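Slow cooker porridge, overnight or not?

gumleaf_kit
Feeding six for brekkie most of the winter and I'm sick of standing over the stove. Has anyone had luck with steel-cut oats in the slow cooker overnight? I've got the Motitz, the large one. First go had a brown crust all round the edge that took two days to soak off. I used one part oats to three parts water, on low, from 10 pm.

dampsocks57
Three parts is nowhere near enough. Go four and a half and butter the bowl first. I do mine on low for seven hours with a pinch of salt, and the milk goes in at the end.

Rurkberg_Ron
Wouldn't leave it on overnight at all. Soak the oats in cold water on the bench, then ten minutes on the stove in the morning. Same result and no crust.

dampsocks57
It's not the same result. Soaked oats are chewier. Some people like that, I don't.

tallowpot
I'm with Ron on the soaking. We moved to Sadumport in February and eat at the wooden table now, still not properly cleared.

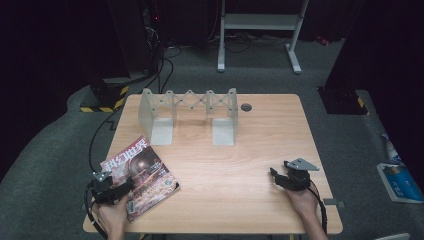 Our table, magazine and all.

Anyway, soak them with a spoonful of yoghurt. Takes some of the chew out.

gumleaf_kit
Tried four and a half with butter last night. Much less crust, but a bit gluey in the middle. Might be the brand, these were Qudah oats from the bulk bin.

Rurkberg_Ron
Gluey is from seven hours of cooking. Any brand will do it.

dampsocks57
Mine isn't gluey. Try six hours and don't stir until you serve.

gumleaf_kit
Will do six tonight on a timer plug. If that's gluey too I'll soak them.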